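Nutrition 172: Fats and Membranes
Handout 4, Fat-soluble vitamins
Instructor: Huiling Shao

Vitamins A, D, E and K travel with fat and are stored in the body, so a missed day is no tragedy and a heroic dose is no bargain.
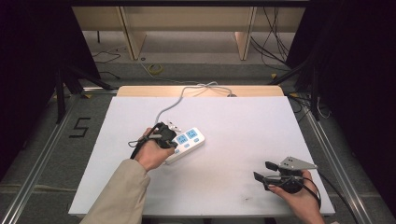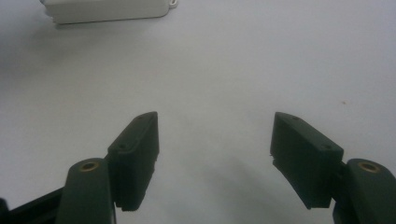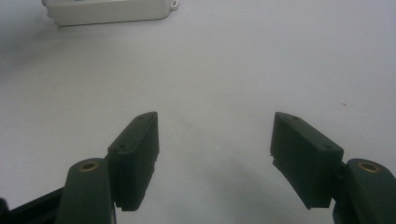
Fig. 1. Tabletop, three views. The power strip is in the first.

Absorption. Bile breaks dietary fat into small droplets, and the vitamins ride along. A salad with fat-free dressing is mostly crunch.

Storage. Vitamin A goes chiefly to the liver. Polar bear liver holds enough to poison you, should the bear not get there first.

Vitamin K. Leafy greens supply most of it. Patients on warfarin should keep their intake steady.

For next time: read pages 172 to 200. Jiahui Song has the answer key and cannot be bribed with kale.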